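The Wuva Wrap Coat

Ullora / Outerwear / Wuva

In stock in ink, oat and moss. Ships in 2 business days.

Okay, so this is the coat I've been going on about in the newsletter since October, and it's finally up on the shop (and I may have refreshed the page eleven or twelve times just to look at it sitting there with a price next to it). The Wuva is a long wrap coat in a boiled wool, cut wide through the body, with a deep collar you can wear flat or pulled up around your ears. It closes with a belt. There's one hidden snap inside at the waist so it doesn't flap open when you run for a bus, and there are no other fastenings anywhere on it.

I started drawing it after I wore out my old coat, a thrifted men's dressing gown kind of thing that I'd had relined so often there wasn't much original left. I loved the weight of it and the way it swung. I didn't love the armholes, which were so low I couldn't reach a shelf without the whole hem riding up to my knees. So the Wuva has the swing and a much higher armhole, with a little gusset tucked in under the arm. You can lift both arms over your head in it! I do this in fittings all the time and people laugh, and then they try it and stop laughing.

The fabric

It's a boiled wool from Dobre, the mill I've used for the winter pieces from the beginning. They knit it first and then felt it down, so it has some give and it doesn't fray when you cut it. That let me leave the front edges raw, which I'd wanted to do forever. It looks soft and a tiny bit uneven along the edge and I think it's the nicest part of the coat.

Mine has been rained on, sat on, slept under on a train and hung on the back of a door for most of a winter. The elbows have gone a bit fuzzy. I go over them with a fabric comb while I'm watching TV and they come up fine.

The body is unlined, but the sleeves have a cupro lining so they slide over a sweater. Seams inside are bound in a contrast tape (ochre in the ink, dark green in the oat, black in the moss). You'll be the only one who sees it most of the time, but I like opening my coat and seeing a stripe of ochre, so it stays.

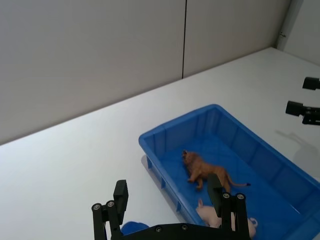 One customer wrote back after the first run that the sleeves were wonderful and the belt loops were a disaster, both of them gone by New Year, and could I please do something about it because she was tired of fishing the belt out of puddles.

Fair! I'd used thread chains on the first run because they disappear against the wool. They also disappear off the coat. The loops on this run are made from the same binding tape as the seams, stitched into the side seam and bar-tacked top and bottom. I hung a bag of flour off one overnight and it held. If you have a first-run coat with the chain loops, send it in and I'll swap them for free, you just cover the postage coming to me.

Sizing and fit

The Wuva comes in 4 sizes. I know some of you are used to the full range from the shirts, but with a wrap coat this roomy the in-between sizes were so close together that testers couldn't tell which one they had on.

Size 1 fits bust 32 to 35 inches
Size 2 fits bust 36 to 40 inches
Size 3 fits bust 41 to 46 inches
Size 4 fits bust 47 to 53 inches

Length at center back is 46 inches in the first two sizes and 47 in the others. On me (5'6", size 2) it hits below the knee. If you're under 5'2" you might want to have it shortened, and because the hem is raw you can do it with a pair of good scissors and a steady hand. Chalk the line first, all the way around, and try the coat on again before you cut anything. I mean it.

The belt is long on purpose. I tie mine once at the back and let the ends hang, other days I double it around and knot it at the front, and if I'm wearing it open I stuff the whole belt in a pocket.

About those pockets: they're deep, they're set into the side seams, and they're backed in cotton drill. A paperback fits. There's an inside pocket on the left too, big enough for a phone, closed with a small horn button.

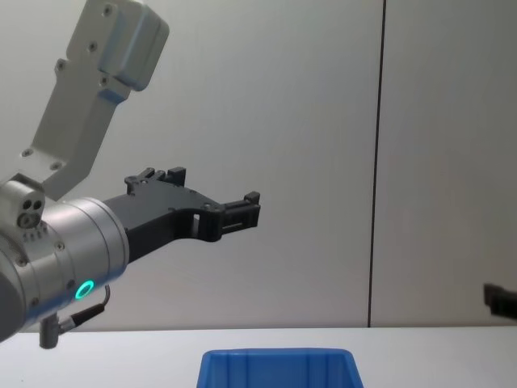 The colors

Ink is a navy so dark you'll think it's black until you put it next to black. It's the one I'd tell you to get if you only want one winter coat and you wear a lot of denim.

Oat is warm, a bit yellow, with flecks in it. It does show coffee. I've spilled on mine twice and got it out both times with cold water and a dab of wool wash, but I did have to do it right away and in a café bathroom.

Moss is new for this run. I went back and forth with Dobre on this one for months. The first lab dip was basically khaki, the second looked like a pool table, and then we landed on a brownish green that changes with whatever you put beside it. With pink it's ridiculous. I'm obsessed with it with pink.

Lots of people ask if there'll be a red. Maybe? I have a swatch pinned over my desk and I keep looking at it.

Wearing it in spring

I used to pack my coats away the minute the clocks changed and then freeze for three weeks. Because the Wuva has no lining in the body, it's lighter than it looks, and I've been wearing it over just a T-shirt and wide trousers lately. It goes really well over the Ullora bib dress, collar out. It doesn't go over the puff sleeve blouse, the sleeves get squashed and you look like you're smuggling bread rolls. I tried so you don't have to.

It's also one of the pieces in the Cororum edit, the small group of things they picked from us for their spring rail. If you live near their store you can go and try it in person, all the sizes, ink and oat only. Moss is just here on the site for now.
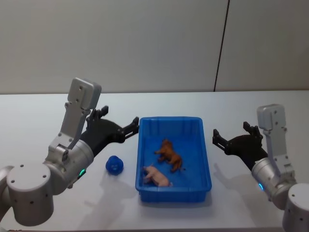

Does the collar itch, asked one reader under the preview post, because every boiled wool coat she has ever owned ends up living behind a scarf.

I'm a scratchy-neck person myself, so this was on my mind early. The inside of the collar is faced with a brushed cotton in the matching color, from the fold down to the first few inches of the front. When you turn it up, that's the side against your skin. You'll still feel wool at the very edge where the facing stops. It bothers me a little on hot days and never in the cold, but if you're really sensitive I'd order a swatch before you order a coat. Swatches are $2 for all three colors and I take that off your order if you go ahead.

Care

Air it out, brush it, spot clean with cold water. Dry clean once a year if you must. Please don't machine wash it, even on the wool cycle, because it's already been felted once and it will happily do it again.
Store it folded if you can. On a hanger, use a wide one, the thin wire kind leaves little peaks in the shoulders that take ages to steam out.
Moths love it as much as I do. Cedar, lavender, whatever you believe in.

Shipping and returns

You have 35 days to send it back, unworn, belt included (please check for the belt!). Exchanges for another size go out as soon as I get the tracking number for yours, so you aren't waiting on the mail twice. Alterations make it final sale, and yes, that includes the scissors.

There are 11 left in moss at the time of writing and a decent pile of the others. If your size is gone, put your email in the box and I'll write when the next lot comes in from the sewing room.

Page updated March 28, 2021

You might also like: Ullora bib dress, Wuva belt (sold separately, ink only), wool comb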